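Search this blog
Type and hit enter

The egg stays

October 6, 2019

I have spent most of the past week deciding what is allowed to live on my floor. Floors fill up when you work in the same room you take your shoes off in, and mine had reached the stage where crossing it required a plan.

The first round was in September and I would call it a failure. I moved everything from the left side to the right side, felt wonderful for an evening, and then moved it all back so I could get at the outlet. My friend Senthil Kandasamy, who was visiting from Fotville at the time, watched the whole thing and offered no help beyond the word "interesting."

So, round two. The rule this time was that anything on the floor had to defend itself. The office chair passed easily, being a chair. The white power strip passed too, although the charging cable plugged into it is on probation, because it lies in a big lazy loop exactly where a foot wants to go. I own a bag of cable clips. I bought them two apartments ago and have moved them, unopened, both times.

Slippers go on the top of the wooden shelves now. I know the bottom is where footwear traditionally goes, but I never once put them away when it meant bending over, and at my age you design around your own character.

Which brings me to the egg.
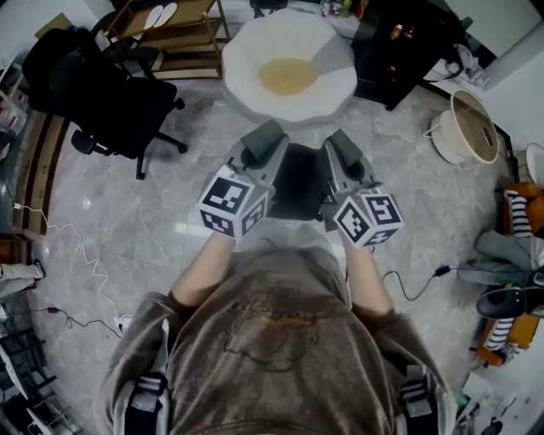

I could make a case for getting rid of it. It is a very large round floor cushion in the form of a fried egg, wavy white and all, and it takes up the space of a reasonable piece of furniture without doing a reasonable piece of furniture's job. It doesn't match the marbled floor, which is gray and white and has a certain dignity. It doesn't match anything, unless I start buying toast.

But I sit on it more than I sit on the chair. I've read most of a Cadura manual on it, start to finish, and that was a 158-page document about a dehumidifier. It's good for phone calls. It's good for the ten minutes after grocery shopping when you aren't ready to be a person yet. Guests pretend they don't want to sit on it and then they do, Senthil included - he had to be asked twice to come eat.

The black rack in the corner is still a disgrace. It holds "assorted," and I've been adding to assorted all week. I'll get to it after the cable clips.

If anyone knows how to wash a giant egg without the yolk going lumpy, please leave a comment. The tag has faded and I'm down to guessing.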